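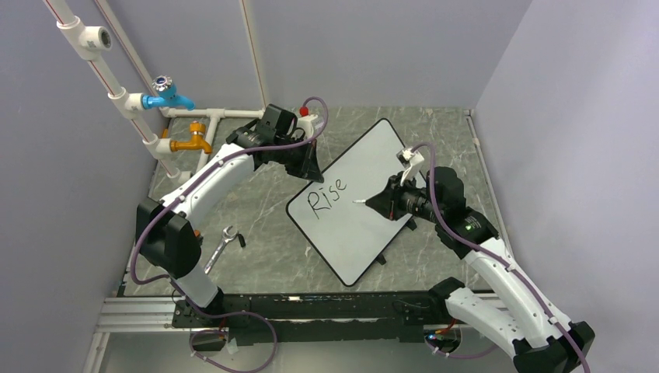 Home Site Visits Notes Suppliers Archive Contact

Open day at the Msimang arm lab, Farkotby

Friday, July 29, 2022
By Sumaiya Rathnayake

The Msimang lab is on the industrial estate on the north side of Farkotby, in a single-story unit between a tile warehouse and a tire depot. Visitors coming by train should get off at Clumden and take the bus. The stop is at the estate gate and the walk from there takes 5 minutes. Parking is on the street side only, and the yard was closed for the day to keep the loading door clear.

Sign-in was at a folding table inside the front door. Badges were printed on the spot and the printer was slow. Groups were limited in size and sent around on a fixed schedule, with the control room first, then the cells, then the workshop. I was in the second group of the morning, led by Lerato Venter, who runs the cell floor. Refilwe Mabuza, who is responsible for the motion software, joined us for the control room and came back at the end for questions.

I have been on a number of these tours for this site, and most of them show a palletizer behind a fence. My reason for going to this one was two-arm work on small objects, where there is much less to see in public and the results are harder to judge from a brochure.

Control room

The lab runs its own software, called Imard. It takes the joint positions and gripper openings of both arms as one state and plans for the pair together. Mabuza spent most of her talk on this point. In the older version, each arm had its own planner and a third program kept them apart. That worked as long as the arms stayed on their own sides of the cell. Once they had to share a small object, the third program stopped one arm or the other so often that a simple hand-over could take longer than a person would need to do the whole job.

With one plan for both arms the stopping is mostly gone. The price is computing time. Planning a shared move takes 114 milliseconds on the lab's current hardware, and the goal for November is to get under 100. Mabuza was clear that this is planning only. The low-level control loop runs separately and does not wait for it.

Imard also keeps a log of every run. The logs can be played back on a screen as a stick drawing of the two arms, with the gripper force shown as a bar beside each wrist. We were shown a failed run from earlier in the month in which a marker slipped in the jaws partway through a letter. On the force bar the slip was a short dip and a recovery. On the board it was a step in the line. The software did not notice it at the time. Detecting this kind of slip is on the list of open work, and Mabuza did not offer a date.

One visitor asked whether the arms learn from the logs. The answer was that some tasks are trained from recorded runs and some are written by hand, and that the lab does not mix the two inside one task. I would have liked more on how they choose, but the next group was already waiting in the corridor.

The cells

The cells are low enclosures with painted walls, set at bench height, and visitors watch from the front behind a line of tape. The arms are fixed along the front edge and reach away from the viewer. This is the opposite of what I have seen in most labs, where the arms hang at the back and reach toward you. Venter said the arrangement was picked for maintenance. Motors and wiring can be reached from the aisle without leaning over the work surface.

The drawback for a visitor is that the elbows are often in the way. Standing to one side helps. The best spot was at the right end of the tape, and the people who found it did not give it up.

Each cell holds more than one task's worth of equipment. Parts are left in place between tasks on purpose, so that the arms have to work around things that have nothing to do with the current job. The cell where we spent the most time had plumbing pipe and faucets along the left side, a wrench lying on the floor of the cell, and a whiteboard in the middle. The faucets are used for a turning task, which was not run for our group.

The floor surface is a gray marble pattern. I asked whether it was chosen for looks. Venter said the pattern gives the vision system a background that is neither plain nor regular, and that a plain surface had made early results look better than they were. This was one of the more useful remarks of the day.

Handwriting task

Writing on a whiteboard is a good test of a pair of arms and a poor test of handwriting. The board is not clamped down. It rests on the cell floor at whatever angle it was left, so the software has to find it, work out which way the text should run, and keep the pen pressure within a range that leaves a line but does not push the board away. Sibusiso Shezi, who looks after this task, said pressure is the hard part. Too light and the stroke breaks up. Too heavy and the board moves, and then every position worked out before that moment is wrong.

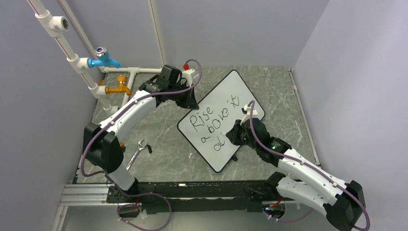

Phrase length has more effect on the result than letter shape, according to Shezi. A single word can be written without much planning of the layout, but a phrase has to be fitted to a board that may be turned at any angle. The one used for visitors begins "Rise above it", and on the turned board the lines slant upward to the right. The spacing was the weak point: in "above" there is a clear gap between the first letter and the rest. The letters can be read from the tape without effort all the same. I would put the standard somewhere near a person writing with the wrong hand and taking care over it.

The wide space inside a word has a known cause, Shezi said. The arm replans when its reach changes from a comfortable position to a stretched one, and the new plan starts from the measured pen position instead of the intended one. A small error then shows up as space between letters. He described a fix that carries the intended position over into the new plan. It works in simulation and had not yet been put on the cell.

There was a discussion about whether the second arm is needed for this job at all. Shezi's view is that a free board needs something near it to react against the pen, and that the second arm can also turn or steady the board when the writing arm runs out of reach. A man in our group who builds plotters thought a rubber mat would do the same work for less money. Shezi agreed that it would, for a plotter.

Grippers and sensing

The grippers are two-jaw units with tapered black fingers. They are made in the lab's own workshop, and the fingers can be changed by hand. Fingers are treated as wearing parts. The workshop has been getting 800 hours from a set before the tips need replacing, less on cells where metal tools are handled.

Pen holding was changed this year. The jaws used to have a groove cut for the marker, which made the grip secure but meant a person had to fit the pen or the arm had to pick it up at exactly the right angle. The groove is gone and the marker is held between plain tips. Venter considers this the better choice even though it explains the slip we were shown in the control room. A gripper with a marker groove could not be used on the wrench or the faucets without changing fingers.

Cabling runs along the outside of the arms, with enough slack at the elbow for the full range of motion. I have seen neater arms with everything routed inside. Thabiso Le Roux in the workshop said he can replace an outside cable during a coffee break, and that an inside one takes him an afternoon. There is a rule that no cable may be shortened to tidy it up. It was printed and taped above his bench.

Workshop

The workshop was the shortest stop. It is one room with a small mill, a row of printers and a test stand for joints. Le Roux had a joint open on the bench and passed the gear around. Backlash is measured on each joint before it goes on an arm and again whenever an arm is taken off a cell. He keeps the numbers in a paper notebook as well as in the system, and the notebook was the one he reached for when asked a question.

The test stand swings a weight on a bar through a fixed arc and records motor current. A joint that draws more current in one direction than the other is taken apart again. No pass and fail rates were given.

Questions at the end

The final session was held standing in the corridor. Points I noted:

Imard will not be sold on its own for now. The lab is willing to discuss shared projects.

The arms are not rated for work beside people. Reaching into a cell stops both arms, and restarting has to be done from the control room.

Logs from the open day are kept in the same way as any others, including the failures.

There is no plan for a cell with three arms.

Practical notes

The tour takes most of a morning. Closed shoes are required and were checked at the door. Photos are allowed on the cell floor but not in the control room. The room where coffee was served is also the only place to sit down, and it fills up when two groups overlap. The return bus to Clumden was late, and there is no shelter at the stop.

The next open day is planned for November. Booking is by email to the lab, and the cell floor groups fill first. I intend to go again if the turning task is on the schedule.

Related items
Visit notes: gear cutting shop, Clumden
Outside cable routing on small arms, part two
What to ask on a cell floor tour
Measuring backlash with simple tools
Farkotby estate: getting there by bus and train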